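Skusteck Driving Automation Kit – Operator Manual
Home Products Manuals Downloads Contact
Search this manual Go

Section 9. Queues at Yield-Controlled Entries

9.1 Before the run

1. Confirm that rule set 349 is loaded. Do not mix it with files from an earlier release.
2. Set the standstill gap to 2 meters or more.
3. Keep the safety driver's hands on the wheel and foot over the brake until the entry is cleared.

NOTE: Temporary signs on portable bases are treated as valid signs. Do not mask them in the map editor.

9.2 Holding in the queue

4. Follow the vehicle directly ahead. A yield sign applies at the entry line – it does not release the system from keeping its gap to a car waiting there.
5. Treat a lit brake light on the lead vehicle as a hold request, even when the measured gap is increasing.
6. Where the lane bends, keep tracks open for cars partly hidden by the lead vehicle. Traffic on the crossing road is logged separately from the queue.
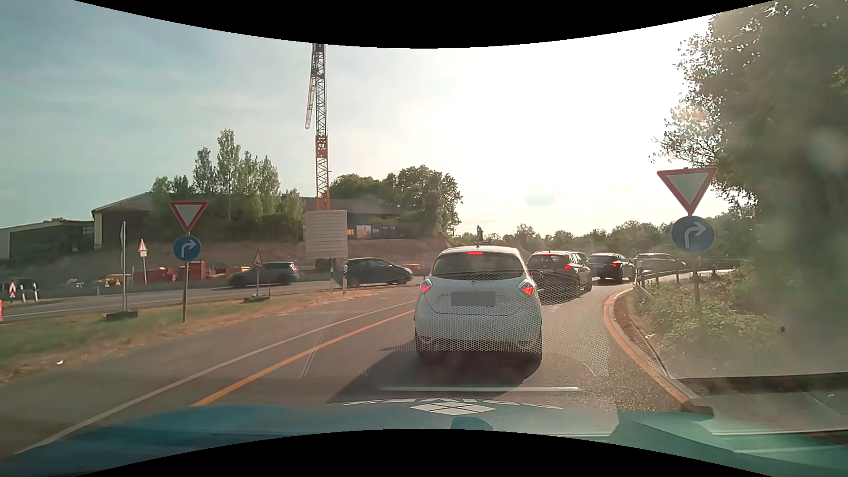

7. Where yield signs stand on both sides of the approach, record them as one control point. Store the blue arrow signs below them as direction signs.

CAUTION: Reflections on the windshield can produce false detections. If fault 96 is displayed, take manual control and end the run.

9.3 After the run

8. Save the log before switching off power.
9. Send fault reports to Evanthia Athanasiadis, Hirkport test office.

Rev. Mar 30, 2018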